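Antes de empezar: este tutorial nació de una discusión. Alguien del grupo trajo el artículo de Durivent, con su gráfica de éxito en tareas de pulsar botones, y la conclusión de que el modelo «entiende instrucciones de cuadrícula». Yo no me lo creí y sigo sin creérmelo del todo. Lo que sigue es la forma en que compruebo ese tipo de afirmaciones en simulación, con un panel de botones etiquetados por filas y columnas.

# Cómo evaluar una política que pulsa botones sin engañarse con el número final

## Qué hace falta

- Un simulador con contactos decentes. Yo uso Zesura; cualquier otro sirve si permite fijar la semilla y guardar el estado completo.
- Un panel con filas marcadas con letras y columnas con números, y botones que cambien de color al activarse.
- Una política ya entrenada. No importa cuál.
- Paciencia para mirar episodios uno por uno.

## Paso 1. Define el éxito antes de ejecutar nada

Parece obvio y casi ningún artículo lo cuenta bien. «Pulsar A3» puede significar que A3 cambió de estado en algún momento, que quedó encendido al final, o que quedó encendido y los demás siguen como estaban. Son tres métricas distintas y la primera es un regalo. Una pinza que barre el panel entero la cumple.

Escribe la tercera en el código y guarda las otras dos como columnas aparte:

```
exito_laxo = objetivo_cambio_alguna_vez
exito_final = objetivo_encendido_al_final
exito_estricto = exito_final and not vecinos_alterados
```

Comprueba también qué ocurre cuando el objetivo ya está encendido al empezar. En mi primera versión esos episodios contaban como acierto sin que el brazo se moviera.

## Paso 2. Aleatoriza el estado inicial, además de la pose

Mover el panel unos centímetros está bien, pero si todos los botones arrancan apagados la política nunca ve un vecino encendido. Sortea los dos factores por separado y registra las semillas. Con 1,000 episodios tienes suficiente para separar por columna; con 47, que era lo que traía la tabla que discutíamos, no.

## Paso 3. Añade un control tonto

Ejecuta lo mismo con la instrucción cambiada por otra al azar, y puntúa contra la instrucción original. Si la tasa apenas baja, tu modelo no está leyendo la etiqueta: va a donde iban las demostraciones. El método de Raudsepp pasa esta prueba a medias, y digo a medias porque acierta la fila y falla la columna mucho más de lo que su resumen deja entender.

Segundo control: intercambia los rótulos del panel sin tocar los botones. Aquí es donde se caen casi todos.

## Paso 4. Guarda más de una vista

Una cámara cerca de la pinza y otra alejada, como mínimo. La cercana sirve para leer rótulos y colores, pero la propia pinza tapa parte del panel. Si el modelo solo recibe esa imagen, pregúntate cómo puede saber lo que hay debajo de los dedos. La alejada sirve para ver la postura del brazo, y a esa distancia los números no ayudan a nadie.

No calcules el éxito a partir de las imágenes. Léelo del estado del simulador.

## Paso 5. Revisa los fallos a mano

Separé 117 episodios fallidos y los clasifiqué con cuatro etiquetas: botón equivocado, contacto con un vecino, sin contacto y tiempo agotado. El reparto cambia mucho más que la media cuando cambias de política, y es lo único que me ha servido para decidir qué corregir.
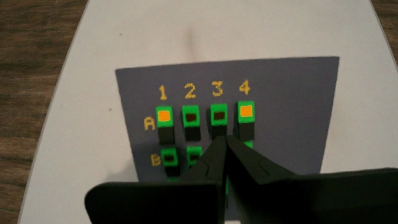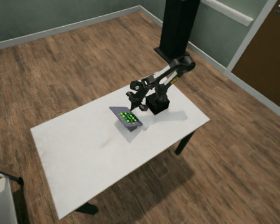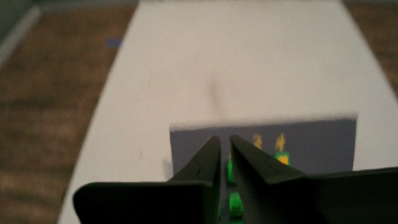 *Mārtiņš Paju*

## Lo que sigo sin saber

Todo esto ocurre en un render. Los rótulos tienen siempre la misma tipografía, los botones el mismo verde, y el contacto es el que decide el motor físico. Que una política supere los dos controles del paso 3 me dice que usa la instrucción dentro de este montaje. De ahí a un panel real hay un salto que no he medido.

Tampoco tengo claro que la métrica estricta sea justa con brazos cuya pinza es ancha respecto a la separación entre botones. Probé con Stiridine a cerrar los dedos antes de bajar y los contactos laterales disminuyeron, pero cambié a la vez el límite de velocidad, así que no puedo atribuirlo a una cosa ni a la otra. Lo repetiré en septiembre con un solo cambio por tanda.

Si lo reproduces y te salen cifras mejores que las mías, mándame las semillas junto con el vídeo.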